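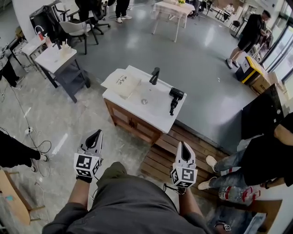
Wayne thinks we should send the Endo kit back before the trial runs out and just pay Soltani to do the collecting, price per demo is nearly the same once you add our hours. I said give me till end of September.

Notes on the Endo pair, vanity station:

Grip force fine on cloth. Bag fold task OK with both hands, fingertips wide enough to pinch a corner without hunting for it. Hair dryer is harder, handle wants to roll in the fingers. Try the softer tips (two sets in the box, only opened one).

Tag tracking: lost the left one whenever I turned the wrist in over the basin. Right one solid. Could be lighting, could be the calibration, redo it before blaming the kit. Glossy counter doesnt help I think.

Count so far 329 episodes kept. Endo's sheet promises 900 a week for one operator, no chance, I'd say roughly 300 with resets. Resets are the killer, not the grippers.

Wrists sore after an hour. Weight is OK, its the trigger spring. Ask Endo if there's a lighter one.

Export took three tries. Their uploader wants every clip renamed first, Negin Rahimi has a script from the Brirnotier job, get it off her.

Quote for a second pair: 1,548, chargers extra. Support only by email.

To do
- recalibrate left
- soft tips on dryer
- ask Soltani for a sample set, same tasks, so Wayne and I are argueing about the same thing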